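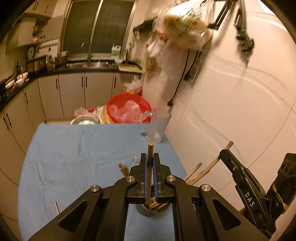

Figure 1. Wooden sticks and the round cup on the blue cloth.

Our part of the Marinescu project was the sorting table, and we grew fonder of it than any of us expected to in July! The question was a simple one: does a small cup keep long and short sticks tidier than a flat tray does? We spread a light blue cloth over the table (wood shows up nicely against it, though the creases drove us a little crazy) and worked through 315 sticks in 2 rounds.

The shorter ones settled happily in the cup, leaning together against the rim. The long ones were more trouble — they stand well above everything else, and a full cup gets tippy. For the second round we borrowed a heavier cup from the Roltus group, and we are very grateful to them for it.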